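Jornada de puertas abiertas en Plitent: conversación con Blandine Delorme sobre la manipulación con dos brazos

Con motivo de la jornada de puertas abiertas que el centro Plitent celebró el sábado, la responsable del área de manipulación, Blandine Delorme, recibió a esta redacción para tratar el alcance de las demostraciones y el estado de los trabajos que el centro desarrolla en el marco del proyecto Gitier.

La entrevista tuvo lugar en la sala Chevalier, a primera hora de la tarde, entre dos turnos de visita. Según los datos facilitados por el centro, la edición de este año reunió a 400 asistentes, distribuidos en grupos guiados, y contó con la colaboración de la fundación Bandis.

Delorme explicó que la elección de tareas domésticas responde a un criterio técnico. «Coger un utensilio de un vaso exige resolver el contacto, la orientación y la fuerza de cierre en muy poco espacio», señaló. «El visitante lo hace en su cocina sin pensarlo, y por eso comprende enseguida dónde reside la dificultad».

Preguntada por el empleo de dos brazos, la investigadora indicó que numerosas operaciones cotidianas requieren sujetar con una mano mientras se actúa con la otra. «Abrir un cajón y depositar algo dentro son acciones sencillas por separado. Coordinarlas obliga a que cada brazo tenga en cuenta al otro en todo momento».

El equipo trabaja con 70 objetos de uso corriente y ha registrado hasta la fecha 3,000 ejecuciones, que servirán de base para la siguiente fase. Delorme precisó que las ejecuciones fallidas también se conservan, debidamente clasificadas, para su análisis posterior.

Los dos brazos y los objetos sobre la mesa de trabajo: 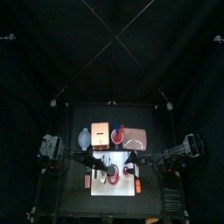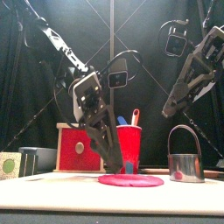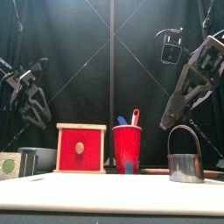
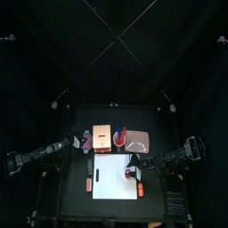

En relación con los plazos, Delorme se mostró prudente. El proyecto tiene una duración prevista de 5 años y se encuentra en el segundo. «Nuestro compromiso es publicar los resultados con sus márgenes de error. Una demostración ante el público tiene valor divulgativo, pero no sustituye a una evaluación».

La responsable se refirió asimismo a las preguntas recibidas durante la mañana, muchas de ellas relativas a la asistencia a personas mayores. A este respecto, recordó que el centro no ensaya por el momento en domicilios y que cualquier paso en esa dirección requerirá la autorización previa de la dirección y un protocolo de seguridad específico.

Plitent prevé organizar en junio una nueva sesión destinada a centros de formación profesional. Las solicitudes deberán presentarse por escrito en la secretaría, con indicación del número de alumnos y del docente responsable del grupo.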